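Folding Shirts: Frequently Asked Questions
Thursday, September 26, 2024
By Apinya Rungrueang

Which way up should the shirt lie?
Flat, neckline away from you, hem toward you. Smooth the upper half before making any fold.

Where do I grip the fabric?
At the lower edge. A pinch near a corner controls the hem better than a handful of cloth.

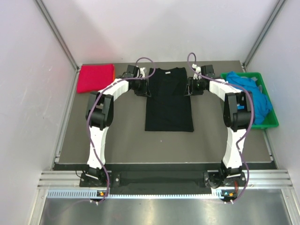
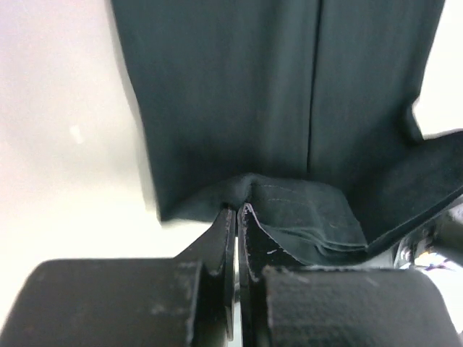 What size should the finished fold be?
Match it to the shelf. For a shelf 30 cm deep, fold to a length just under that and keep the same length for the whole stack.

Comments

Wiroj Ruangrit: Does this work for heavy cotton? Mine springs open at the second fold.

Apinya Rungrueang: Press each fold with a flat hand for 4 seconds. Heavy cotton may also need one fold fewer.

Pichit Thongsuk: 17 shirts to a stack is too many. Mine lean.

Contact | © 2024 Clendurwood | Back to top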